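Household Skills 1, Unit 3: Clearing and Wiping a Shared Table
Todik Adult Learning, Wirlow site
3 min read

Start by sorting what is on the table into two groups: food and cleaning things. Food goes back to the cupboard first. Check that lids are fully closed before you lift a container, and carry it with both hands.
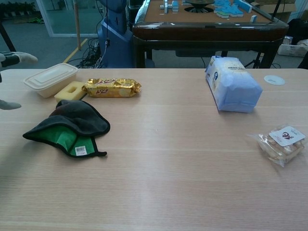
Sponges and cloths come next. Keep the sponge away from snacks, even wrapped ones. A microfiber cloth left in a heap should be shaken out over the sink and looked at on both sides. Our two-tone cloths have a gray side and a green side. In this course, gray is for dusting and green is for damp wiping. The stitched label can stay on.

Fold the cloth in half, then in half again. You now have several clean faces to work with - turn to a new one when the first looks dirty.
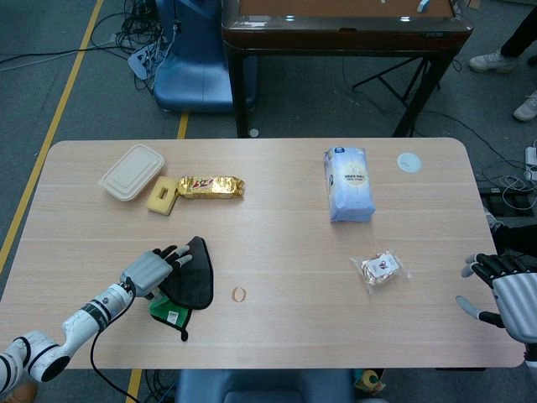
Wipe from the back edge toward you in straight, overlapping passes. Do the rounded corners last. Rings and stickers need a second pass with light pressure. Do not scrape wood grain with a blade.

Wash cloths apart from towels, without fabric softener, and hang them to dry.

Homework: clear one table at home and write down the order you used. Bring the sheet to Room 223.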